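Wustilora laundry cell
From the Langat workshop wiki, a page in the "Machines and how to keep them going" series

The Wustilora cell is a two-armed laundry sorting bench, built to pick clothes out of one container and put them into another. It lives in the workshop at Langat, on the big wooden table, and I've been looking after it since April. Mwende Makokha built most of it and wrote the first version of this page. I've rewritten it in plainer words (sorry, Mwende!) and added all the things I kept having to ask her. If you find something wrong, change it and leave a note on the talk page.

Name and history

Wustilora was the name of the project before there was any machine at all. The first plan had a single arm, made by a small firm called Durnow, and it could pick up a sock quite nicely. Anything bigger than a sock was trouble. A pair of jeans would trail over the rim and drag the container along the table, and you'd come back from making tea to find the whole lot on the floor. So a second arm went in, with its own rail, and the control box was replaced with a Wulau unit that could drive 2 arms from the same clock. People still call it "the Durnow" out of habit. It isn't really one any more, as only the shoulder joints are left from the original.

The present layout was settled in August 2021, and the notes below are for that layout. The older drawings are still in the folder marked 101, but please don't set anything up from them. The rail was on the other side then and all the cable lengths are wrong.

Layout

The arms work over the tabletop from rails, and each ends in a black two-fingered gripper. Each arm has a small camera near the gripper, looking down past the fingers, so the fingers are always in its view. That matters for the set-up, as you'll see. Containers go on the table between the arms. We use ordinary household plastic ones in strong colours, and I'd stick with those - clear plastic gives the cameras a dreadful time and wicker sheds bits into the finger joints.

Setting up in the morning

Power on the control box first and let the fans settle before you switch on the arms. If you do it the other way round the arms sag a little, then jerk back up when the box finds them, and it makes everyone jump. Next, run the homing routine with the table clear. Both arms creep along to the end of their rails, touch the stop and come back. You want a single soft click from each. A double click means the stop has worked loose again, and there's a hex key taped under the table for exactly that.

Then put the containers down. I used to do this by eye and it was fine until it wasn't. They can touch, that does no harm, but the rims need to sit flat and the one you're picking from should be within easy reach of both arms. Put a garment in, jog one arm over by hand and close the fingers on a fold near the top. Lift slowly. Heavy cloth is the best test by a mile, because denim shows up a weak grip straight away and a T-shirt will forgive nearly anything.
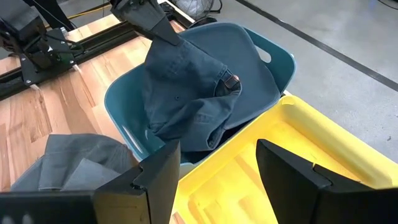 I do the lift three or four times before I trust it. If the cloth creeps down through the fingers, raise the grip setting in small steps. Ours sits at 300 for everyday clothes, and I've never needed to go much past that. Beatrice Kombo runs hers higher for towels, but she also gets through finger pads faster than the rest of us put together, so make of that what you will. Watch out for rivets, buttons and thick seams. A finger closing on a hard lump thinks it has a lovely firm hold when it's only got the lump, and the moment the arm swings, down it all comes.

Lining up the cameras

Do this after the grip test, while the arms are warm. Open the fingers fully and look at the live picture from each arm. The two fingertips should be level with each other. If one looks taller, the camera has been nudged round on its bracket, and you need to slacken the two screws, turn it back and nip them up again. Finger tight plus a quarter turn is plenty! The brackets are printed and they do crack.

Regular care

Finger pads want changing at 2,000 lifts, according to the counter on the control box. Wipe them every evening with a barely damp cloth. Lint builds up at the base of the fingers, and you can get most of it out with an old toothbrush. I do mine on a Friday, with the radio on.

The rails need a smear of light grease now and then, and only a smear. Too much and it picks up fluff and turns into a sort of grey felt, and then you're there all afternoon with cotton buds. Check the cables while you're at it. Slide each arm by hand with the power off, from one end to the other, and see that nothing pulls tight or rubs. The bend nearest the shoulder goes first. We've replaced that section on the left arm already and I have my eye on the right.

Common faults

Arm stops halfway along the rail: nearly always lint on the track. Clean it and home again.

Gripper closes but reports empty: worn pads, or the cloth is thinner than the setting expects. Try a fresh pair of pads before touching any numbers.

Both arms freeze together: the Wulau box has lost its clock. Switch everything off, count to twenty, and start from the top of this page.

Squeak from the shoulder: it has always done that. Mwende says it's the old Durnow bearing and it has been squeaking for over 300 hours with no harm done. Leave it alone unless it changes pitch, and then come and find one of us.

See also: Finger pads (cutting your own); Control box, spare fuses; Folding bench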